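Volunteer operators wanted: gripper comparison trials at Brurkham

Posted 8 November 2018
Location: Woo Workshop, Mononton Road, Brurkham
Commitment: 5 sessions, spread over February
Payment: £38 per session, plus travel from Daltden or nearer

We're looking for people to drive robot arms for us, and you don't need to have touched one before. Woo is a small outfit that tests grippers, cameras and controllers for other people's robots, and this winter we're putting 2 sets of gripper fingers up against each other on the most annoying household job we could come up with: plugging in and unplugging hair dryers in a heap of cable.

It's lovely work to watch and even better to do. Cables flop, plugs roll over just as you reach for them, and a finger shape that looked perfect on the bench suddenly can't get under anything. We want to find out which fingers cope best when ordinary people are at the controls, so our own staff (who have had far too much practice) won't be counted in the results.

The set-up

You'll be working with a pair of arms on a shared front rail, facing into an aluminium-framed bay. On the floor of the bay are hair dryers and power strips, with baskets on the walls for smaller bits. Each arm has its own gripper and you drive both at once, one with each hand. Most people find their weaker hand catches up more quickly than they expected.

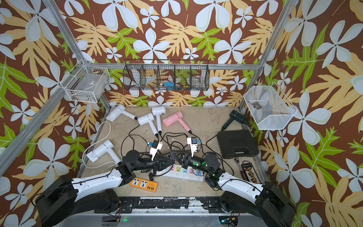
What you'll be doing

A session lasts 2 hours with a proper break in the middle. You'll start with a few minutes of free play, then work through a set of short tasks: pick up a plug, turn it the right way round, pass it from one gripper to the other, put it in a socket, take it out again, free a dryer whose cord has got caught under three others. After the break you do the same tasks with the other fingers fitted. Half of you will start with one set and half with the other, so that practice doesn't tip the scales.

We'll also be comparing camera views. For some tasks you'll have only the fixed view of the whole bay, for others only the view from the gripper, and for the last few you'll get both. The gripper view is brilliant for lining up a plug and pretty hopeless for working out which dryer it belongs to. Cables close to the lens look enormous, and it takes a little while to stop steering round them as if they were tree trunks. 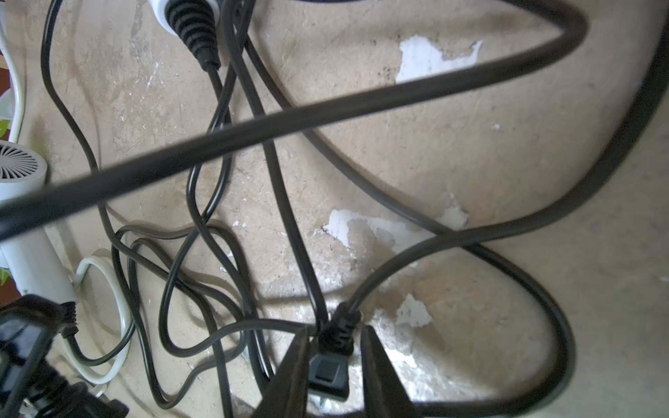
One of our autumn pilot group wrote afterwards that the close view made her slower but much surer of herself, and that by the end she'd stopped looking at the fixed view until something went wrong. Another told us he'd have swapped both cameras for one that could see behind the plug. We'd like a lot more comments like these, so there's a short form after every task and a chat at the end of each session.

Between us and the pilot group we already have 1,160 logged attempts, which is enough to show that the fingers do behave differently but too lopsided to say much about why. Your sessions will fill in the gaps.
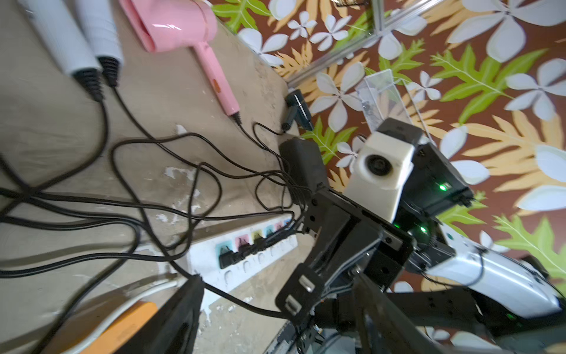

We'll be changing one thing at a time: first the fingers, then the view, then how strongly the controller damps your hand movements. You'll be told which change has been made only once the session is over. If an arm feels sluggish or twitchy, say so on the form – that's exactly the sort of thing we're after.

Who we'd like to hear from

Anyone aged 18 or over who can sit comfortably for an hour and use both hands. Left-handers are very welcome, as we had hardly any in the pilot. Glasses are fine. Gamers, knitters, electricians and people who can't bear a tangled drawer have all asked to join so far, and we'd be glad of more of each.

Please don't apply if you work for a company that makes grippers. 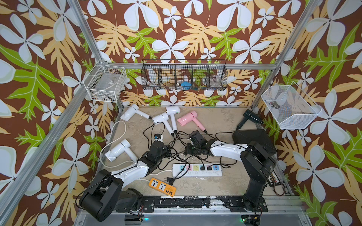 Both arms at the cable task, fixed camera view.

How to apply

Send us a few lines through the contact page with "Gripper trials" as the subject. Tell us which hand you write with, whether you could manage daytime or evening sessions, and whether you've used a robot arm before (no is a perfectly good answer). We'll reply to everyone and send session times to those we can fit in. The workshop is step-free and there's parking in the yard.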